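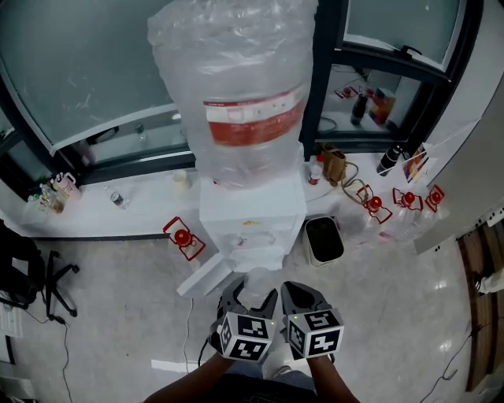 Ticket 404 - water dispenser, level 4 pantry, Lerance House
Logged May, 9.40am, by facilities desk
Status: open, waiting on supplier

Problem as reported: flow from tap very slow, then glugs, then nothing. Fresh jug on. Cup takes ages to fill.

9.55 - went up. Jug still has the clear plastic bag round it, all crumpled. Asked pantry users to leave it for now, want to see if bag is caught in the neck. Power fine at the wall.

10.20 - lifted jug, reseated it. Bit of bag was folded under the collar, pulled it clear. One big bubble up the jug, flow ok for two cups then slow agian.

10.50 - rang Vatereck (supplier). On hold 13 mins. They say air valve under the collar sticks on this model, try wiping the seat with a damp cloth. Also says bag should come off completely before jug goes on. Told them the last delivery sheet says nothing about that.

11.30 - wiped seat. Better. Not right though. Timed a small cup, about 13 seconds, should be a lot quicker.

12.05 - people using the small red-capped bottles meanwhile. Pls don't leave them on the floor by the dispenser, somebody will go over one.

2.15pm - Vatereck sending new valve, part 97. No date yet. Chased, they'll ring back.

To do: take bag off fully at next jug change. Check level 2 dispenser for same fualt. Close when valve fitted and flow tested.

Sign up for the Nalach helpdesk newsletter. No thanks / Subscribe

Contact the desk | © Nalach Facilities | Back to top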